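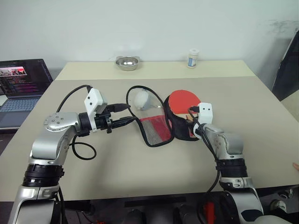
So the Carkau library is finally getting its Wednesday late nights back, and I for one am thrilled. Starting in September the doors stay open until 9 p.m., three hours longer than we have now, and the bus from Trallero is adding one extra run so people on that side of the river can get home again.

I stopped by the front desk yesterday to ask what's changing (and to return a cookbook I'd had out way too long, sorry!). The upstairs reading room gets 34 new seats, most of them along the windows. There's also a big batch of new books coming, 3,000 of them, with a whole shelf of large print mysteries that my mom has already claimed in her head.

The part I'm most excited about is the seed library. You take a packet in spring, grow whatever it is, and bring some seeds back in the fall if you get any. They have 200 packets to start with, mainly beans, squash and tomatoes. I killed every tomato I planted this year, but I'm signing up anyway.

Parking is still a pain. The lot on Vumovari Street closes at 7, late night or no late night, so use the spaces behind the post office or walk if you can.

Library cards are free for anybody who lives in town. Bring something with your address on it, and a phone bill is fine.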